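Two Arms and a Table: notes for my talk at the workshop open evening

(These are the notes I had on the lectern, tidied a bit. I wandered off them a lot. If you were there you'll notice the bit about the fuse is missing, and it's staying missing.)

Start with hello, thanks to Genalyn for the projector, and ask who's ever tried to put a robot arm together in a space they share with a pottery group. Wait for hands. There won't be many!

Okay, so. I'm Jayson Macapagal, I fix commercial ovens for a living, and for the past year and a bit I've been part of the little gang building the two-arm rig at the Bolturby workshop. There are three of us most evenings: me, Natália Guerreiro on the software, and Arnel Javier, who does the metalwork and most of the swearing.

How it began: we bought both arms secondhand from a packing line that was shutting down. They came on one pallet with no manuals and one power lead between them. Arnel drove them home in a borrowed van at walking pace (well, it felt like it) and we spent a whole month just getting them to say hello to a computer.

MOUNTING. Spend time on this, people always ask. I thought you could bolt an arm to a decent workbench and get on with your life. You can't! The first time we ran one at speed the bench walked across the floor and took a mug with it. So now the arms stand on their own metalwork and the table is a separate thing completely. If someone leans on the table, the arms don't care. We did have to redo the leveling after that, because the old numbers were all wrong, and that cost us most of November.

Tell the shim story if there's time. (Short version: beer mats compress.)

SOFTWARE. Natália should really be giving this part. Our program is called Farnent, and she's named the bit that plans the grabs Garnico, and no, she won't say why. What it does is simple enough to explain. You move the arm by hand through the job, it remembers, and then you nudge the points until it stops doing anything stupid. The nudging is the hobby. I've lost entire evenings to moving one point by the width of a pencil.

The two arms sharing one table was the hard bit. Each one is perfectly happy by itself, and then you run them together and they both want the same patch of air. We went with the dull answer: one arm asks for the middle, the other waits. It looks polite. It's slow, and I don't mind slow.

GRIPPING THINGS. This is where it gets fun, so speed up here. We started with blocks, because everybody starts with blocks, and blocks taught us nothing. They're all the same and they don't mind being squeezed. So Natália emptied a box of toy groceries onto the table and told us to get on with it. An onion rolls. An eggplant is slippery and longer than you remember. A saucepan you'd think would be easy, what with the handle, but grab it by the end and the whole thing swings round. 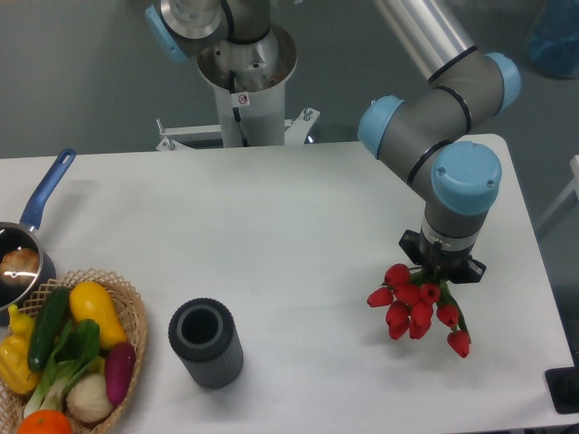 Flowers are my favorite, and I'll fight anyone who says they're a gimmick. The part you hold is skinny and the part that matters is way off to one side, so the arm can be in exactly the right place while the blooms are somewhere else entirely. And then you want the stems to go in a vase! The opening isn't big. You have to come in higher than feels natural, tip the wrist, and stop thinking about where the gripper is and start thinking about where the stem ends are. We logged 442 tries at that over the winter and 95 of them went in cleanly. I'm weirdly proud of 95.

What helped most was closing the fingers more gently and lower down the bunch. Arnel wanted rubber pads. We tried rubber pads. The stems stuck to them and wouldn't let go, so off they came.

Things I'd do differently: label every cable at both ends. Buy the second emergency stop before the second arm. Leave a gap behind the table big enough for a grown man, because he will need to get back there, and he will be me.

Next up is getting to 1000 tries, and then maybe teaching the other arm to hold the vase steady. We've got 20 minutes for questions, and the rig will be switched on afterward if you want a go. Tie long hair back, please.

Comments

Angelica Tolentino
Loved this one. Did you ever try putting a bit of sand in the bottom of the vase so it doesn't tip?

Jayson Macapagal
We did, and it works, but Natália says it's cheating.

Baxter
Beer mats!! I used folded cereal box under my mill for two years, so no judgment here.

Genalyn Malabanan
I would like my projector cable back.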